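Osari student arm project, table-wiping task. Notes from the June build block, posted as a thread so the rest of the club can find them. 1/
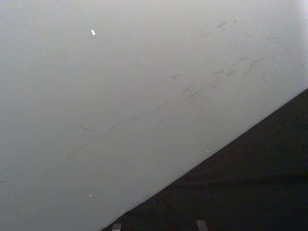 The task is simple on paper. Find the near edge of the worktop from the wrist camera, square up to it, then wipe parallel to it at constant height. We are marked on edge error and on coverage. 2/

Edge finding first. Haziq Manurung wrote a plain threshold plus line fit. Pale top against dark floor gives plenty of contrast, so the fit is stable even when the top is unevenly lit. No learning involved and none needed. 3/

Marks on the surface are harder. Grey scuffs running nearly parallel to the edge get picked up as a second line if the gradient threshold is set too low. We now keep only lines with a dark region on one side. 4/

Small bright specks are a separate problem. The dirt detector was tuned for dark on light, so it ignored white flecks completely. Lanying Yin added a second pass for anything brighter than the local mean. It costs 3 ms per image. 5/

Current dataset is 508 wrist images, labelled by hand. Labels are edge, scuff, speck and other. Yutong Du checked a sample of 30 and found 5 where scuff and speck had been swapped. Those are fixed, the rest still need a second reader. 6/

Open question: do permanent scuffs count as dirt? The rules say "visible marks". Aroha Faulkner's reading is that a mark still there after two passes should be logged and skipped. I agree, but we should get that in writing from the Ukville organisers. 7/

Height control is next. The pad force drifts as the arm extends, and the far strokes come out light. Jumura joint offsets were last calibrated before the wrist was rebuilt, so that gets redone first. 8/

Code is on the club drive under "wipe", config in the same folder. Please don't edit the thresholds in place, copy the file and put your initials on it. 9/9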